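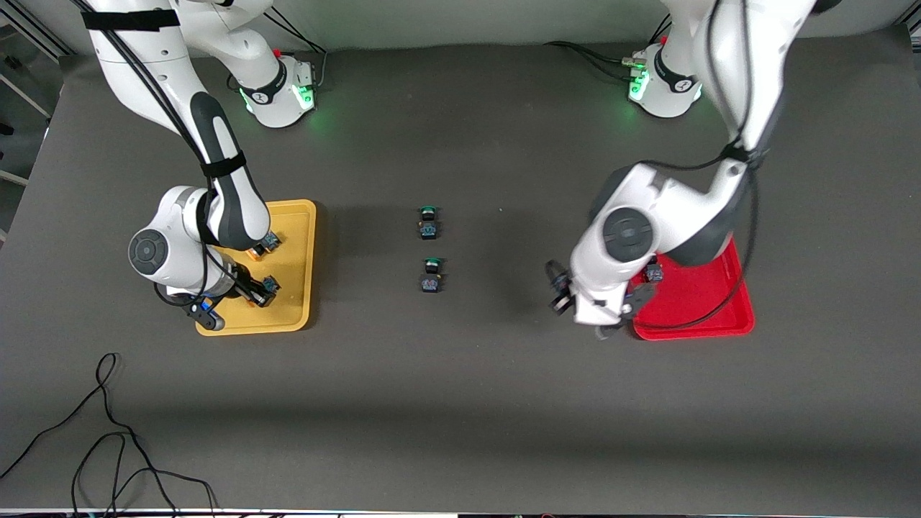 Notes to go with our visit to the Stulura lab
Introduction to Automation, unit on handling and sorting

Welcome back, everyone, and thank you for being such good company on the bus. I promised I would write up what we heard at Stulura in April, partly for the two of you who were home sick and partly for all of us, as it was a noisy room and I know the people at the back missed a good deal of what Laiba Hashmi was telling us. Please read these notes before the next lab and bring your own scribbles along, because I'm sure you caught things that I didn't.

1. What the demonstration was about

You'll remember that the job is sorting small push-button parts. Some go in the yellow tray and some go in the red one, and the parts waiting to be sorted sit out on the gray table in between. Two arms share the work. It sounds like the simplest thing in the world, and Laiba said that is exactly why they like to show it to visitors: you understand the goal in a second, and then you have the rest of the hour to notice how much has to go right.

2. Left and right (please read this twice!)

Almost everybody got tangled up here, me included. We were standing across the table from the robot, facing it, so its right arm was on our left, over the yellow tray, and its left arm was on our right, by the red tray. The staff always name the arms from the robot's side. When you write your report, do the same, and say so once at the start. Last year I had a stack of reports in which nobody could tell which arm was which, and I spent a whole evening with a pencil and two coffee mugs trying to work it out.

3. Picking up a small part

Both arms carry a gripper with fingers that close on the part from its sides. Kenji Nguyen-Tran asked why they didn't use suction, and it was a lovely question. The answer we got was that a suction cup wants a nice flat patch to sit on, and a button with a raised top doesn't offer much of one. Fingers are more forgiving there, but they need room on either side of the part. Think about what that means inside a tray. A part lying close to the raised rim leaves very little space for a finger to come down, and the arm may have to approach from another angle or nudge the part inward first.

Letting go deserves as much of your attention as picking up. If the fingers open too high, the part drops and can tip over or roll. If they go too low, they press it against the bottom of the tray. Laiba called this "the boring half of the job that causes most of the phone calls," and I hope you all wrote that down.

4. Sharing the table

With two arms over one table, somebody has to decide who may go into the middle and when. The plan explained to us was a simple one. The middle counts as a shared zone, only one arm may hold it at a time, and the other arm works over its own tray or waits. Quang Diệp pointed out that this wastes time, and he's right, it does. You could let both arms in together if you checked the distance between them all along the way, elbows as well as fingertips, and that's where the arithmetic gets heavy. We'll do a small version of it on paper, in two dimensions, and I think you'll enjoy it more than it sounds.

5. Cables

I want to say a word for the cables, which textbooks tend to leave out. They run along the outside of the arms, held with straps, and they hang in loops with a bit of slack. The slack matters a great deal. Pull a cable tight and the arm can't reach as far as its joints would allow. Leave too much and the loop may brush the trays or catch on the other arm. When you draw your own cell, draw the cables too, please, even if it spoils the neatness of the sketch.

6. For your report

Write up to two pages. Choose one part and follow it from the table to its tray, listing every decision the system has to make on the way. Then work out the following: if one full cycle takes 60 seconds and the arms take turns in the shared zone, which steps could overlap safely, and how much time would you save? State your guesses plainly. A guess that's written down can be discussed, and I'm always glad to discuss.

Nhàn Tăng has kindly offered to share her notes from the question period, and Chiến Hoàng has the sign-up sheet for lab partners. If you'd like to talk your report over first, my door is open after lunch, and there is usually tea.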